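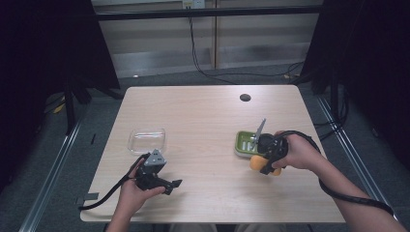
Bench 2: glass container, soap dish, orange sponge or foam piece.

March 6, 2025

Table layout for the washing-up set. Glass container goes on the left, midway front to back. Green soap dish on the right, slatted side up. Orange sponge starts in front of the dish.

Clear glass is hard to place by eye on this top, the wood grain shows straight through the base. Use the rim for alignment - it catches the light from most positions.

Container footprint measured with the steel rule, 29 mm in from the tape mark on the template sheet. Template is filed under Hornadbridge, sheet 4.

Open points:
- Drainage slats need a brush after each session, soap collects between them.
- Spare sponges on order from Ristico, part 1740. Expected in June.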